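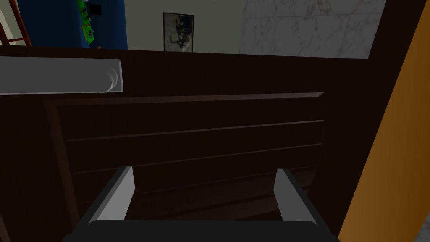 The organ at Cornwood had 18 stops, of which 8 worked. I logged the pitch of each rank before touching anything. The Trisska tuner read the Principal 200 cents flat at the top octave – past the range of the tuning slides.

The contract allowed 3,000 for parts. It did not cover the low C, which sounded with the blower off.

I checked the pallet and found it seated. I checked the wind pressure: zero. I pulled the pipe and laid it on the floor of the loft, and the note went on at the same level, two cents sharper.

I wrote "low C, unstable" in the log and signed it. Then I switched on the blower and tuned the other pipes to match.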